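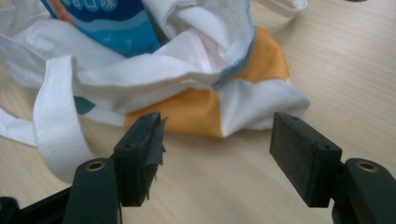
Feven Beyene
Repórter de bairro e compradora compulsiva de bolachas

Imprimir | Enviar por e-mail

Desde domingo que a mercearia Golivlow deixou de dar sacos de plástico na caixa, e eu, que passo lá quase todos os dias, já me esqueci do meu em casa duas vezes. À segunda rendi-me e comprei um saco de pano. Branco, com um painel cor de laranja estampado e um fiozinho azul-claro na abertura – bem mais alegre do que o trapo bege que tenho pendurado atrás da porta da cozinha desde que me mudei.

A medida já vinha a ser anunciada desde fevereiro, num papel colado junto às balanças que quase ninguém leu (eu incluída, confesso). Quem chega de mãos a abanar tem agora três hipóteses: levar uma caixa de cartão das que sobram da reposição, comprar um saco de pano ou equilibrar tudo nos braços até ao carro, modalidade em que vi um senhor muito digno perder duas cebolas na passadeira.

Falei com a Kaede Oshima, que gere a loja, entre uma palete de arroz e um telefonema do fornecedor. Contou-me que no mês passado gastaram perto de 346 sacos de plástico por dia, e que aos sábados era muito pior. "Havia gente que pedia um saco para uma lata de leite de coco", disse-me ela, ainda meio incrédula. Os sacos de pano custam 99 cêntimos e quem os devolver em bom estado recebe 80 cêntimos de volta, em desconto na compra seguinte. Eu cá não devolvo o meu, já lhe ganhei carinho!

Os primeiros dias foram um bocadinho confusos. Na segunda caixa, a mais próxima da porta, a fila chegou até aos congelados porque uma cliente queria saber se o saco ia à máquina. Vai, a trinta graus e do avesso, e de preferência sem lixívia, senão lá se vai o estampado. O Halfdan Lykkegaard, que mora por cima da loja e faz as compras de chinelos, não achou graça nenhuma à mudança. "Eu usava os de plástico para o lixo, agora tenho de comprar sacos para o lixo", resmungou, e tenho de admitir que lá em casa se fazia exatamente o mesmo. Levou uma caixa de cartão, cheia até cima, e subiu as escadas a protestar.

Já agora, para quem nunca lá entrou: a Golivlow é aquela loja estreita ao lado da lavandaria Amin, com os caixotes de couve chinesa à porta. Tem um corredor inteiro de massas instantâneas, outro de molhos e, lá ao fundo, a prateleira que me arruína, a dos petiscos. Eu não leio chinês e escolho muitas vezes pela cor da embalagem, o que já me valeu surpresas ótimas e uma coisa com sabor a ameixa salgada que ainda está no armário. Pacotes azuis são um fraco meu. Aprendi entretanto que os dois caracteres 口味 querem dizer "sabor", e agora vejo-os em todo o lado. Saber de que sabor se trata é que continua a ser outra conversa.

Uma coisa que o pano tem e o plástico não tinha: dobra-se todo sobre si próprio e cabe no bolso do casaco. Uma coisa que o plástico tinha e o pano não tem: aguentava um pacote de peixe a pingar. Para o peixe e para o tofu fresco, a loja mantém saquinhos finos junto ao balcão, e esses continuam gratuitos. O Osamu Noguchi, do balcão do peixe, pede só que não se leve um molho deles para casa, que já apanhou quem o fizesse.

A papelaria Buledora, do outro lado da rua, está a pensar seguir o mesmo caminho depois do verão, mas ainda não decidiu se vende sacos ou se aceita os da Golivlow. A Kaede diz que por ela tudo bem, que um saco é um saco. Por enquanto o desconto da devolução só vale na mercearia, e é preciso levar o saco vazio e limpo à caixa antes de registar as compras – depois do talão impresso já não dá para descontar.

A loja está aberta todos os dias até às oito da noite. Os sacos estão num cesto junto à entrada, e quando lá passei ontem ao fim da tarde já restavam poucos. Vem nova remessa na próxima semana.

Categoria: Comércio local | Compras e mercearias

Contactos da redação | © Jornal Plarnine. Todos os direitos reservados | Voltar ao topo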